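**Progress report, June**
Project: Lanow (grasp planning and wrist-view perception)
Prepared by Demetrio Toledo for the Korari program office

This was a good stretch for us, and I'm happy to say the part of the software I worried most about in the last report is now the part I trust most. The grasp planner and the wrist camera finally talk to each other on the same clock. Before, the planner worked from an image that could be a little stale by the time the fingers closed, and on round objects a little stale is enough to push the thing sideways. Now every image carries the arm pose it was taken from, and the planner throws out any pair that doesn't match.

We logged 239 pick attempts on fruit with the new version, and 196 ended with the object lifted and held until the release command. The old version never got far enough on fruit for a fair comparison, so please read that as a starting line. Most of the misses came from approach angles that were fine on paper but left one finger arriving early. We have a fix for that in review (more below).

Pears have become our favorite test object! They're wide at the bottom, narrow at the top, and no two sit the same way, so the planner can't get by with a fixed grasp height. It now finds the widest part of the outline in the wrist view and aims both pads there. Speckled skin also turned out to be useful for the tracker, which wants small marks to hold on to and does poorly on plain shiny surfaces.
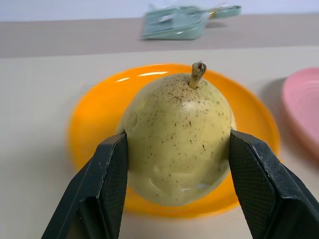
*Wrist view: both fingers on a speckled pear, orange plate underneath.*

The plates matter more than I expected when we wrote the proposal. A glossy plate throws bright streaks back at the camera, and the old segmentation code liked to treat them as edges of the object. Millet, our labeling tool, now has a glare brush, so a reviewer can mark those streaks in a couple of strokes and move on. We retrained on up to 1,000 labeled wrist images per run and the false edges dropped off enough that I stopped seeing them in the daily review. I'd still like a proper measurement before I claim more than that, and it's on the list.

**Faltska (the control side)**

Faltska is the small service that closes the fingers and decides when to stop. It got two changes:

- Each finger now slows down on its own when it gets near the predicted contact point, so the early finger waits for the late one. This is the fix in review.
- The log viewer lines up finger positions with the wrist images. I can scrub through an attempt and see what the planner believed at that moment. It has saved me hours already.

**What slipped**

Partly hidden objects. When the fingers cover the lower part of the view, the plate outline breaks into pieces and the planner sometimes loses track of where the rim is. We have a plan (carry the outline forward from the last clear view) but no tested code yet. Motion blur near contact makes it harder.

**Next period**

Merge the finger timing change, repeat the fruit set with it, and measure the glare work properly. After that, the hidden rim problem gets my full attention. No change to the budget request. I would like to keep the second workstation through the next period, as retraining and log review are still competing for one machine whenever it's away.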